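# Unit 6: Working Alongside Robot Training

Course handout, Automation and Working Life
Instructor: Auður Þórarinsdóttir
Revised March 29, 2024
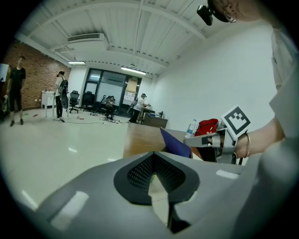
*Figure 6.1. A demonstration room. The operator at right holds a hand-held gripper with a square marker on top and wears a small camera near the temple.*

## 6.1 Scope of the unit

Earlier units treated automation as equipment that arrives at a workplace already built. This unit concerns the stage before that, when people perform tasks by hand with gripper tools so that a robot can later be taught from the recordings. The work is paid, repetitive and fairly new, and most job classification systems have no entry for it.

Students should read the Omus case (section 6.3) before the seminar and bring written answers to the questions in section 6.5.

## 6.2 Terms used

**Demonstration.** One complete performance of a task, from the starting position to the finished position.

**Operator.** The person who performs the demonstration. Some employers say "collector" or "demonstrator." The course uses "operator" throughout.

**Reset.** Returning the objects to a starting position between demonstrations. Resets are work and should be counted as such in any study of hours.

**Rejected take.** A demonstration that is recorded but not accepted for training. Who decides on rejection, and whether the operator is told the reason, varies by employer.

## 6.3 Case: Omus

Omus packs household goods at a warehouse in Grumton. In August the company moved 15 packing employees to demonstration work for a trial period. Participation was voluntary, and base pay did not change. The daily target was set at 400 accepted demonstrations for the whole group.

Pentti Manninen, who supervised the trial, reported that experienced packers had difficulty at first. Their usual speed came from using both hands together and from feeling the weight of an item, and a gripper tool allows little of either. Newer employees adjusted sooner. This upset the established order on the floor, in which senior packers had trained junior ones.

Three points from the staff interviews deserve attention:

- Operators were unsure whether they were training a replacement. Management had given no written answer when the interviews took place.
- Wrist and forearm strain was mentioned more often than in ordinary packing. A rotation between operating and resetting was introduced during the second week.
- Wearing a camera changed how people talked to one another. Sointu Pelkonen, a packer and shop steward, asked for a rule that recordings could not be used in performance reviews. The rule was adopted.

## 6.4 Observing a demonstration room

Students visiting a site should note more than the tool itself. In Figure 6.1, cables lie across the floor around the office chairs, and several other people are in the same room as the operator. Walking routes, seating and shared space belong in an observation report. Do not interrupt an operator during a demonstration.

## 6.5 Seminar questions

1. Should a rejected take count toward an operator's daily output?
2. What should an employer disclose before asking staff to record their own tasks?
3. How might a senior employee's knowledge be recognized when the tool prevents its full use?

Reading: Kokkonen and Oksanen, course reader, page 54 onward.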